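제5장 그리퍼와 작업 공간 만들기

앞 장까지 팔의 관절과 배선을 마쳤다면 남은 것은 손끝과, 손끝이 일할 자리다. 이 장에서는 공용 작업실의 탁자 하나에 차릴 수 있는 규모로 집기 연습 환경을 꾸민다. 배선 순서는 피터르 페르후번(Pieter Verhoeven)이 정리한 Ergate 조립 노트를 따랐고, 손가락 부품은 Huvedix 도면을 고쳐 썼다.

손목 카메라는 두 손가락이 화면 아래 양쪽에 함께 들어오도록 단다. 손가락을 벌린 상태에서 그 사이로 바닥이 보여야 한다. 한쪽 손가락만 보이면 브래킷 나사를 풀고 각도를 다시 맞춘다.

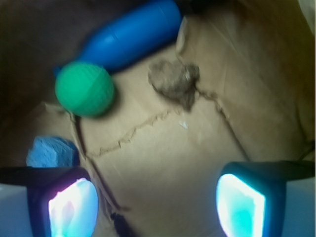
5.1 연습용 물체 고르기

처음에는 모양과 촉감이 서로 다른 물체를 쓴다. 공은 굴러가고, 블록은 모서리가 걸리며, 울퉁불퉁한 덩어리는 잡는 위치에 따라 손가락이 닿는 면적이 달라진다. 같은 물체라도 놓인 방향을 바꾸어 여섯 번씩 시도하고 결과를 공책에 적는다. 손가락 안쪽 패드가 밝게 빛나는 구성에서는 카메라 노출을 고정해 둔다. 자동 노출로 두면 패드 근처의 색이 시도할 때마다 달라져 기록을 비교하기 어렵다. 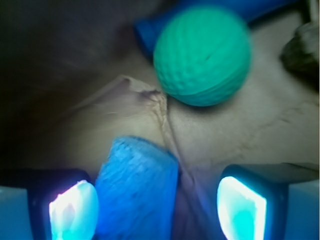 그림 5.2 손목 카메라로 본 초록색 공과 파란색 블록. 양쪽 아래는 그리퍼 손가락.

5.2 작업통

작업통은 크라프트지를 구겨 둥글게 세우고 테이프로 고정하면 된다. 벽이 부드러워 손가락이 부딪혀도 충격이 적고, 찢어지면 그 부분만 덧대면 된다. 벽의 높이는 팔이 옆에서 넘어 들어올 수 있는 정도로 한다. 전선은 팔을 따라 묶되 손목 부근에서는 고리 모양으로 여유를 남긴다.
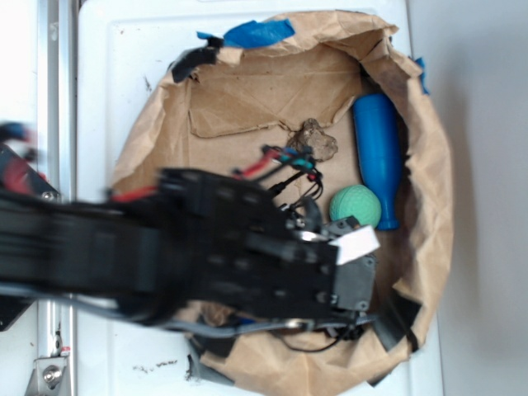
여유가 모자라면 손목이 끝까지 돌 때 커넥터가 당겨진다. 전원을 끈 채 손목을 손으로 양쪽 끝까지 세 번 돌려 보고, 팽팽해지는 선이 있으면 묶음을 풀어 길이를 다시 나눈다. 이어서 저속으로 같은 동작을 반복한다. 속도 설정은 5.3절에서 다룬다.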